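October, late, kitchen
by the upstairs tenant

Can't sleep so writing. Kettle's on for the second time. The dough from this morning is a brick and I'm not going to pretend otherwise, it went in the bin with the bag still round it.

So, the move. Thirteen days left on the lease here and I've packed one box, and the box is mostly scarves. I keep starting in the hall closet and ending up on the floor reading old bus tickets. Found the receipt for the blue lamp. Found the lamp's other plug, which I bought a replacment for in spring. Typical.

Called Greltex this morning about the van. On hold so long I cleaned the entire stove top, even the bit under the knobs. Then a very cheerful person told me the small van is $239 for the day, blankets extra, and if I bring it back after six there's another fee. Said yes to the blankets. Said no to the insurance, then called back and said yes to the insurance, so that was a second round of hold music. Same song. It has a flute in it and I've been humming it all evening.

The new place is on the Skolholm side, up past the pool. Two flights, narrow turn on the second landing. I measured the turn with a shoelace because the tape measure is in a box (the scarf box? maybe). Brought the shoelace home and held it up to the sofa. Sofa loses. Sofa loses by a hand's width at least, unless the feet unscrew, and I lay on the rug for a while with a flashlight in my teeth looking for screws. There are screws. One is painted over. Will try a butter knife tomorrow, or ask at the hardware store like a grown adult.

Lunch at Duangkaew, by myself at the window counter, because the fridge is down to mustard and half a lime. Had the noodles with the pickled greens. Going to miss being four minutes from those noodles. It'll be a bus ride from the new place, nearly 20 minutes if it comes on time, and that bus has never once come on time. Ate too fast, burned tongue, still can't taste the tea properly.

Ran home in the rain after. Umbrella packed? No, umbrella by the door, dry, where I left it.

Then work until five, which was nothing, emails and the spreadsheet. Somebody has sorted column B without sorting the others so now every order in the list belongs to the wrong customer. Fixed it from the copy I'd saved. Didn't tell anyone. Felt quite smug.

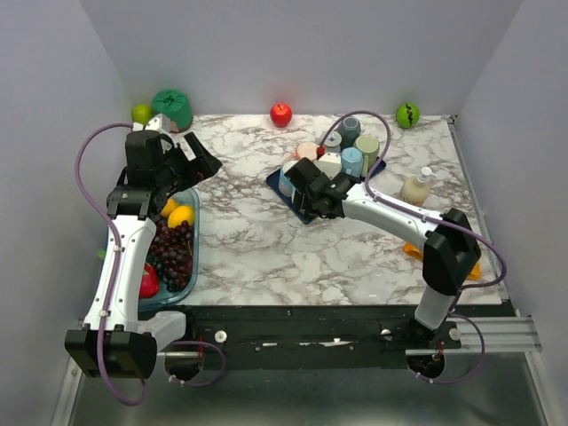 White arms, purple cables, marble top.

Evening was paint. The landlord's fine with any color as long as it goes back to white after, so I've been going round and round on the bedroom. Got sample pots from Skastura and did patches on the back of a cereal box, four of them, propped up on the radiator. The green I loved in the store looks like pea soup by lamplight. The other green looks like the same soup the next day. There's a sort of dusty pink that I keep looking at, and I don't even like pink. Walked past it maybe ten times on the way to the sink. Going to see what it does in the morning with actual sun, if we get any.

Also need - curtain rod, bulbs, a thing for the shower, proper doormat. Change address at the bank. Change address at the library (they still have me at the place before this one, oops). Cancel the internet, which means another phone call, another flute probably.

Odd feeling tonight walking back up the stairs with the paint. The stair light does its click and then waits a second before it comes on, and I've been annoyed by that for years, and tonight I stood there in the dark second and thought, well, not many more of these. Then it came on and I'd stepped on a snail. Not a great end to the moment. Poor snail.

Took the plants down off the top shelf. The trailing one has grown round the bracket and I don't know how to get it off without cutting. Might take the bracket too. It's my bracket, I'm fairly sure. The fern is going in the front seat with the seatbelt on and I don't care who sees.

Things to do before bed: none of them, it's past one. Rinse the brush though. RINSE THE BRUSH. Last time I left it in the cup and it set solid and I had to throw out the cup as well.

Tomorrow: sofa feet. Boxes from behind the liquor store, they put the good ones out before 9. Call my sister back, she's rung 2 times and I keep picking up the phone with paint on my hands and putting it down again. She'll want to know about Thanksgiving and I have no idea where the table will be by then, or if it even goes round that landing. Didn't measure the table. Where's the shoelace.

Rained the whole time I was writing this. Tea's cold. Brush rinsed.

Questions or corrections: use the contact form | © the author, all rights reserved | Back to top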